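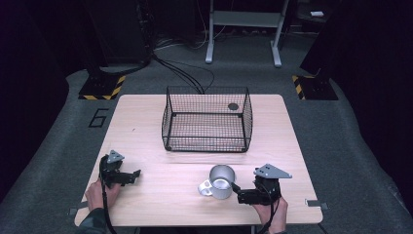
Clindance open day, Wednesday session: who went?

cledafan
Just got home and I'm still buzzing. I booked the 2 p.m. slot and stayed until they started stacking chairs. The best part by far was the hand-held gripper station, where a person works a gripper in each hand and does small table jobs so the robots can learn from it. Metal cup, wire basket, that kind of thing. I could have watched for an hour (I nearly did!). Delwyn Hoani ran it and answered every question I threw at her, including the dumb ones.

twopegs
Was there in the morning. Liked it, but I thought the talk was too long for how little hands-on time we got. Five minutes each at the table and then you're waved along.

cledafan
We got longer than that in the afternoon, maybe because the line had died down. I had three goes. Picking up a cup by the wall with those jaws is so much harder than it looks — you lose all the feeling in your fingertips and end up steering with your wrists.

m_okonjo
Did they say how many demonstrations they've collected? I missed the talk.

twopegs
1,556 for the cup and basket job. The slide said 1,204 of those were kept for training.

m_okonjo
That's a lot thrown out. Seems wasteful.

shojaei_bench
Not to me. Wiremu Gilchrist covered that in the Q&A. If you fumble the cup or stop halfway to scratch your nose, it gets tossed. I'd sooner have fewer clean ones.

m_okonjo
I'd keep the fumbles. A robot is going to fumble too and it has to learn how to recover.

shojaei_bench
Fair, and somebody in the second row asked him the same thing. He said a recovery where you finish the job can stay in. It's the abandoned ones that go.

m_okonjo
OK, that I can live with.

gridley
Anyone else try it left-handed? I'm a lefty and kept wanting to reach across. Delwyn told me to go ahead and use whichever side felt natural, and it went way better.

twopegs
Parking was awful, by the way. I ended up over by the Jarero building and walked.

cledafan
Ha, same! Worth the walk though. They're doing another one in July and sign-up is by email, 59 places. I'm bringing my daughter, she'll love it.

gridley
Is there a minimum age? Mine is nine.

cledafan
Didn't see one on the form. I'll ask when I book and post it here.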